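About Stodedeo

People who find this page usually want one thing from us, and they tend to ask it within a minute of walking in: can a machine do my chores yet? We are fond of that question. It is the reason Stodedeo exists, and we try to answer it plainly, even when the plain answer is "some of them, slowly, and please don't sell your vacuum."

We started in April four years back, when Halyna Lysenko and Orestis Deligiannis left the repair counter at Rellberg with a long list of household jobs that customers wished somebody else would do. Wen-hsiung Mok joined that summer and added the shop-floor jobs, having spent much of his working life on one. The list now stands at 1,018 chores, from pulling a tissue out of a box to restocking a parts bin, and we keep adding to it (your suggestions are very welcome, and the odder ones get read aloud at lunch).

Everything we try, we try on ordinary furniture with ordinary things. Reaching in under a desk is a good test of that kind. You and I do it without a thought, half blind and feeling our way along, and a hand with no such habits has to work for every inch of it.

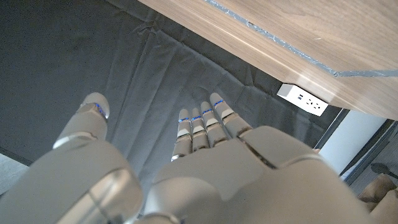
Reaching in beneath a wooden desk, with the power strip just above and to the right of the rightmost fingertip.

So where do things stand? Picking up a firm box from an open table goes well for us on most days. Soft things are harder - a towel never lies the same way twice - and anything thin or crumpled is harder still. Two hands working together is where I-seul Gil spends nearly all her time, and she will happily tell you that holding a thing steady with one hand while the other does the job is a bigger piece of work than it sounds.

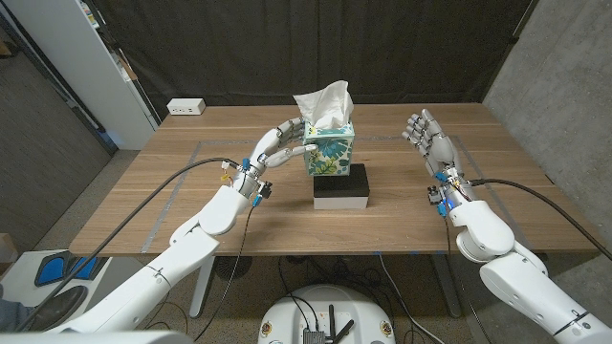
We keep a written record of each attempt, good or bad, in a notebook system we call Serisura. Chia-jung Chien looks after it, and last year it took in 2,188 entries. A fair share of them end with the word "dropped." We share those too, and small shops like Chang have told us the failures helped them decide what to leave to people for now.

We are a small crew and we like company. Groups of up to 20 can visit by arrangement, children included, and you are free to bring a chore of your own for us to try. Write to us a couple of weeks ahead and Halyna will find you a morning.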